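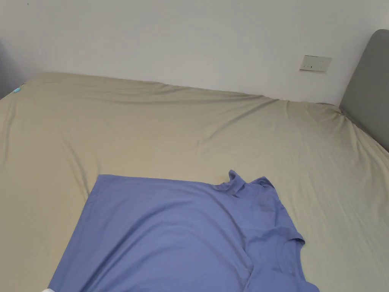
*Figure 1. Folding task: blue T-shirt on the bed, collar not yet smoothed.*

## Unit 4 - Teaching a folding task by remote control

In Unit 3 we moved the arm by hand and recorded the joint positions. For cloth this method is difficult, as your own hands and arms come between the head camera and the garment. From now on we work with the Damix remote station.

**Before you record**

- Look at the start position through the head camera, not with your own eyes from the side.
- The shirt in Figure 1 lies at an angle and the cloth at the collar is bunched up. Please keep such starts. If every shirt is laid straight, the robot learns only straight shirts.
- Check how much of the garment the camera sees. In Figure 1 the lower part of the shirt goes out of view, so the operator must tilt the head down before the first grasp.

**During the demonstration**

1. Move slowly and at an even speed. A long pause is also recorded, and the robot will copy it.
2. Grasp the shirt only. When the gripper takes the sheet too, stop and mark the episode as failed - do not repair it in the middle.
3. Use the same order of folds each time: sleeves, sides, then hem to collar.

**How many?**

Each pair records 50 episodes, and 17 of these must begin from a crumpled garment. The Paredes set, which we used in November, has 1,000 episodes, but all with the same towel. We will compare the two in Unit 5.

**To hand in:** your episodes and one page of notes on the failed ones. Write down what you saw on the screen when the grasp was lost.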